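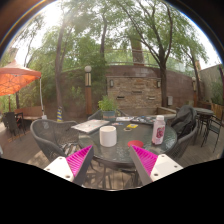 Patterned glass patio table: film that won't wipe off, and can I leave drinks on it?

Category: Outdoor furniture / Care and cleaning
Tags: glass, patio, stains, deck

Posted by deckside_99

I have a round glass-topped table on a dark frame that stays on the deck from spring until October. The glass is textured. We use it for everything: laptop, papers, cups, bottles of juice. By the middle of the season the top has a gray film that is worse in the low parts of the pattern. Dish soap and a sponge clean the high parts and leave the rest.

Two weeks ago a glass of grape juice went over and was not noticed until the next morning. The surface color came off with water, but a pink outline remains in the texture, in an area the size of a saucer.

I need to know the following:

1. How to remove the film and the juice outline without scratching the glass.
2. Whether paper towel is acceptable for this. I have read that it scratches.
3. Whether the pattern should face up or down. Mine faces up. I bought the table used and don't know if that is correct.

I have a bottle of Stimex glass cleaner, white vinegar, baking soda, and a 3,000 psi pressure washer. The table was made by Rengifo, model unknown. I have not found a model number.

14 people found this useful

2 replies, sorted by votes 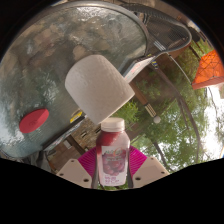 Posted by tempered_and_true

Taking your points in order.

Film. What you have is most likely a mix of pollen, skin oil, sunscreen and hard water minerals. Soap deals with the oil. It does nothing to the minerals, and the minerals hold the rest in place. Do the soap first, then the acid.

Procedure:

Clear the table completely. Do it in the evening or in shade. Cleaner that dries on hot glass leaves its own film.

Rinse with a garden hose to float off grit. Grit is what scratches glass.

Wash with warm water and a small amount of dish soap, using a soft nylon brush. A sponge rides over the pattern and never reaches the bottom of it. Brush in small circles, then rinse.

Mix equal parts white vinegar and water. Lay cloths soaked in the mix over the glass and leave them for 15 minutes. Keep the vinegar off the frame if the paint is chipped, and rinse the frame afterward either way.

Brush again, rinse again, dry with a microfiber cloth.

Juice outline. Grape color is a dye that responds to oxygen bleach. Dissolve one tablespoon of powder in a quart of warm water, apply with the brush, wait ten minutes, rinse. Don't mix it with the vinegar. If pink remains after two rounds, check the underside of the glass and the rim where it meets the frame. Juice runs under the edge and dries there, and from above it looks like a stain in the pattern.

Paper towel. Plain paper towel won't scratch clean glass. It will if there is grit under it. The practical problem on a textured top is lint, which catches in the pattern. Use it for spills, where speed matters more than finish. Blot straight down and lift, then follow with a damp cloth. An embossed towel behaves the same as a smooth one here.

Pattern direction. Both exist. With the pattern down, the top wipes clean more easily and a cup stands level. With the pattern up there is less glare. Before flipping it, look at the edge. If one side is ground or rounded and the other is only seamed, the finished side goes up. Flipping is a job for two people. Take hold of the edge with gloves on and never set tempered glass down on a corner or on concrete.

Pressure washer. Leave it in the garage. The glass might take it, but the pads between glass and frame will shift, and on older tables the paint goes. If you have wicker chairs, it will lift the weave too.

The Stimex is fine as a last step. It won't remove minerals.

31 votes

Posted by Fostomora_user

i just use baking soda paste and an old toothbrush. takes forever on a big table but it works. mine is a Dradside with the pebbly glass, pattern down. also put a tray under the bottles, got one with a rim and have had no spills reach the glass since

3 votes

Comments on this reply

tempered_and_true: Baking soda works on the film. Rinse it thoroughly, as the residue dries white in the pattern and looks like the original problem.

deckside_99: Used the vinegar cloths tonight. Most of the film is gone after one pass. The pink was under the rim, as described. The edge is ground on one side only and that side is facing down, so the glass will be flipped when I have a second person. Does 400 grit paper do anything useful for a small rough spot on the edge?

tempered_and_true: Don't sand tempered glass. If the rough spot is a chip, replace the top.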